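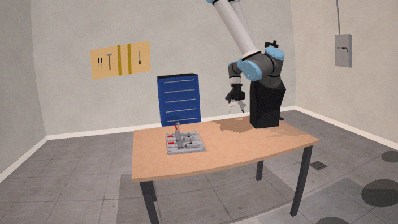 Kids Corner > Ask Llinos > Why does wood have lines in it?

Have you ever run your finger along a ruler or a chopping board and wondered where all those little lines come from? I have, heaps of times! They're called the grain, and a tree makes them while it's growing. Sometimes the grain is bold and swirly, and sometimes it's faint, like on the light orange-brown tabletop here, so you have to look closely to find it.

A tree gets fatter by adding new wood just under its bark. In spring it grows quickly and the wood is pale. Later on it slows down, and that wood is darker. One pale band plus one dark band usually makes one year. So a stump with 100 rings was probably a tree for 100 years (older than my nan!).
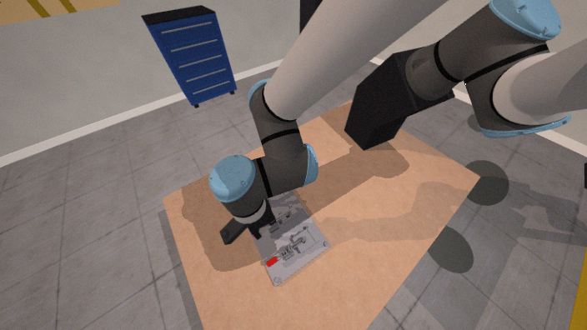
Now, if you saw straight across the trunk, you get circles. Saw it the long way and those same rings turn into stripes, or wavy shapes like hills on a map. Same tree, different colour patterns!

Try it with a rolled-up slab of two-colour playdough. Ask a grown-up to do the cutting.

Contact Llinos Phillips | © Akonora Kids | Back to top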